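The arm is the cheap part

Small manufacturers and fulfillment shops that price a first robot cell tend to start with the arm, and the arm is the easiest line to get right. Vendors publish a reach, a payload and a price, and the quotes come back close to each other. The trouble starts with everything the arm has to touch.

Falis, a contract packer that ships kitchen goods and hardware kits, spent most of last year planning a cell to move open baskets between a sorting table and a packing bench. The project was named Urkero after the street behind the loading dock. Its first budget ran to a single page. The arm, the gripper and the controller took up nearly all of it, with one line at the bottom marked "other."

By the time the purchase order went out in December, "other" had become four lines: fingers and pads, baskets, floor work and staff hours. Together they cost more than the arm.

Ask for the finger price

Grippers are quoted with a standard set of fingers, and buyers often assume those will do. Falis got quotes from two integrators, Grurkix and Pascual. Grurkix offered a lower price with stock fingers. Pascual charged more and included 3 spare sets, plus a schedule for replacing the rubber pads. Pads are a consumable, like tape or blades, and they belong in the operating budget. Falis had them under capital in its first draft, which meant no money was set aside for the second year.

The company chose Pascual, mainly on delivery time. Grurkix would have needed 190 days.

Count the containers

Falis owned 497 baskets when planning began, bought over many years from whoever had stock. People can pick up a basket with a bent lip or a missing chip of plastic and never think about it. A gripper closing on the same rim each time needs the rim to be more or less where the program expects it, and thick enough for the pads to hold.

Replacing every basket was priced and rejected. The plan settled on buying 100 new ones of a single model for the cell and keeping the rest for hand work. The older baskets still had a use in testing. A program tuned only on new stock may do poorly once that stock has been dropped and dragged for a few months, so the acceptance test called for worn baskets too, with scuffed rims and small chips along the lip.

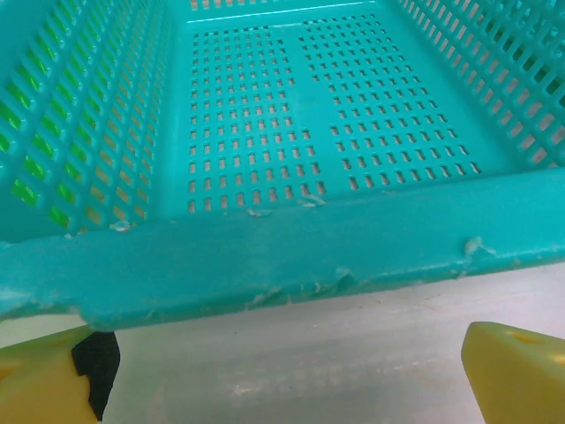 Budget for the slow months

The last item on the list is time. Falis allowed six weeks between installation and full use, and kept the manual line staffed for all of it. Wages for that period went into the project cost, which made the payback look worse on paper — by almost a full quarter.

Buyers who leave that cost out still pay it, usually from overtime. A plain spreadsheet is enough to track it. List the hours spent on setup, training and restarts each week, and put a price on them before asking for a second cell.

Falis plans to review its own numbers before deciding whether to extend Urkero to the returns area, where the baskets are older and come in more sizes.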